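Unit 3: Main memory and the cost of a miss
Notes by Corina Pfister. Read before the Wednesday session.

Terms used in this unit: hit, miss, line, set, tag, write-back. Definitions are in Unit 2 and are not repeated.

3.1 Average access time

Average access time = hit time + (miss rate x miss penalty). All three must be in the same unit, normally clock cycles. The formula assumes one level of cache and one outstanding miss.
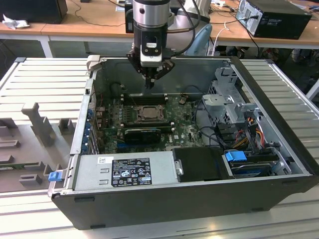 Take a hit time of 3 cycles, a miss rate of 10 percent and a miss penalty of 300 cycles. The average is 33 cycles. Halving the miss rate gives 18. Halving the hit time gives 31.5. Students often tune the wrong term.

3.2 Kinds of miss

Compulsory: first reference to a line. Capacity: the working set is larger than the cache. Conflict: too many active lines map to one set. A fully associative cache has no conflict misses by definition.

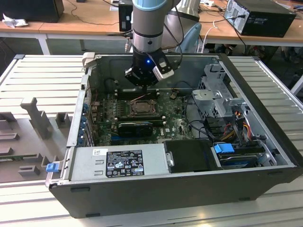 Conflict misses show up with power-of-two strides. Padding each row of a matrix by one line usually removes them. See the Zarei trace, column 17, where the same set is evicted on every pass.

3.3 DRAM rows

A bank holds one open row. Access to the open row needs only a column command. Access to a different row needs precharge, activate, then column.

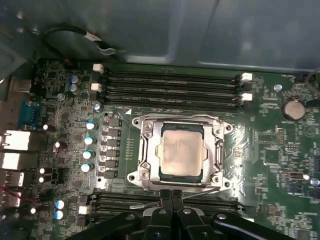 Row order therefore affects the miss penalty, which 3.1 treated as constant. Use the measured mean for the lab.

3.4 Write policy

Write-back delays traffic until eviction and needs a dirty bit per line. Write-through needs a buffer, and stalls when the buffer is full.
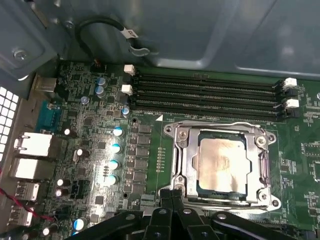 With write-back, a miss that evicts a dirty line may cost two transfers. Include this in problem 4.

Lab groups: Severin Auer (A), Ha-neul Lim (B). Submit traces in Sovell format.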